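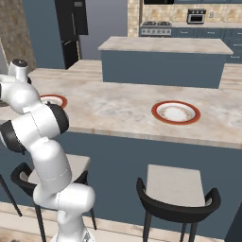 Skileo, our student robotics project, is looking for new members for the coming year, and we would dearly love to hear from you even if you have never written a line of code (plenty of us hadn't!). We spend our evenings teaching a robot arm to help out in a kitchen, and for now the whole kitchen lives inside the computer. The arm is the white one with black joint caps, and this term's job is the two plates with red-orange rims on the island, which we'd like it to pick up and carry without knocking into the bar stools.

We need people to build rooms, test grips, keep notes and argue kindly over tea. We meet twice a week at Strand, and in November we enter the Prurov student contest, so there'll be a busy few weeks before that. Trustix has given us £200 towards travel.

No fee, no interview, just a short chat. Send us a few lines about yourself and what you'd enjoy doing, by September 7, 2026, or leave a note at the Strand front desk.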